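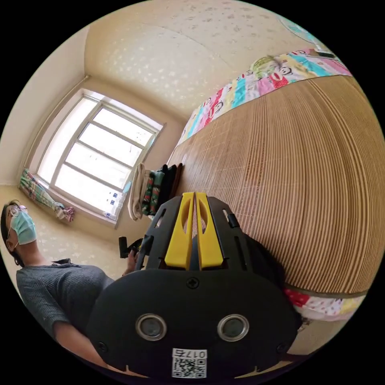
Bova wall-mounted boot and sole washer: nine months on a bakery floor

We bought the Bova boot washer to replace a row of trays filled with sanitiser, which had been at the entrance to our high-care area for longer than I have worked there. The trays were cheap and met the wording of our hygiene plan. They also got kicked, spilled and topped up by guesswork. After an audit note about dirty treads, the site manager asked me to find something better and I was given a small budget to do it.

Our site at Kustcombe makes filled pastries and chilled desserts. At shift change there are 15 people coming through the one door, most of them in white wellingtons, a few in safety shoes. Any machine that holds them up will be stepped around, so speed mattered to me as much as cleaning power.

The Bova has two horizontal brushes for the soles and one upright brush on each side. You stand on the grid, hold the rail, and the brushes start when your weight is on the plate. Water and detergent come in from below. The body is stainless steel, the brushes are blue nylon, and the drain tray lifts out at the front without tools.

Fitting took a morning. It needs a cold feed, a floor drain within reach and a normal single-phase supply. The instructions are short and the drawings are small, and our fitter had to ring the supplier, Pindell, to ask which way round the non-return valve went. They answered at once and sent a clearer drawing by email. The wall bracket is solid. The feet adjust enough to cope with a sloping floor, which ours is.

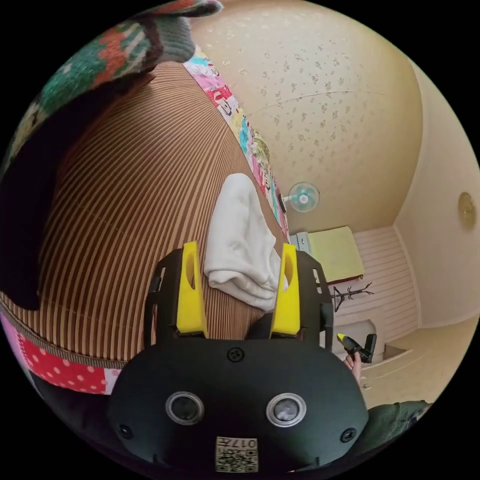 Once running, it does the soles well. I swabbed treads before and after for the first few weeks and the results were better than the trays by a good margin, mostly on the deep-cut soles where flour paste packs in and sets. The factory setting runs the brushes for 9 seconds. We raised that to 15 for the early shift, when people come in from the yard, and left it there. The queue got longer for a while and then settled down once everyone stopped waiting to be told to step on.

The side brushes are less good. They reach the lower part of the boot and miss the heel unless you turn your foot, and people in a hurry don't turn their feet. There is a hand brush on a hose as an optional extra. I would order it with the machine, as adding it later means taking the side panel off.

Detergent use is higher than the leaflet led me to expect. The dosing pump has a dial with no proper scale on it, only a thin line and a thick line. We marked our own setting with engraving tape and have checked it with test strips every week. It has not drifted.

Cleaning the cleaner is the part I was most worried about. A boot washer that holds dirty water is worse than no boot washer. The drain tray on this one comes out easily and has rounded corners, so there is nowhere for dough to sit. The brushes unclip and can go through the utensil washer. The weak point is the underside of the grid, where the mesh is welded to the rim and leaves a narrow gap. You need a thin brush to get in there, and the night crew found it a nuisance until I hung one beside the machine — a stiff one in the same blue, so it stays in that zone.

Noise is acceptable. It is a low hum with a rattle when someone heavy steps off quickly. The rattle was a loose guard, and two washers cured it.

In April the weight plate stopped responding. Pindell sent a new sensor under warranty and we had it in the next afternoon, but for that shift we went back to the trays. Keep yours, if you have them. I did look at the Taheri model as well, which uses a light beam to start the brushes and has no plate to fail. It costs more, takes up more floor and its brushes do not unclip, so I decided against it.

I would buy the Bova again for a single entrance of our size. For two doors or a larger crew I would look at a walk-through unit, where people keep moving. Spare brushes are fairly priced. Ask for the stainless rail too, as the coated one on ours has started to chip near the bottom — not something I want at the door of a high-care room.

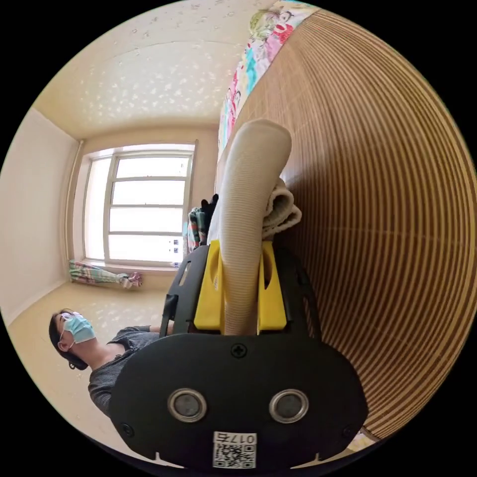

Babak Hashemi writes that his coated rail chipped in the same spot and that Pindell swapped it for the stainless one when he sent photos, although he had to pay the carriage. He also runs the brushes dry for a few seconds at the end of each night to throw off the water, and finds the nylon lasts longer for it. I have asked our night crew to try the same.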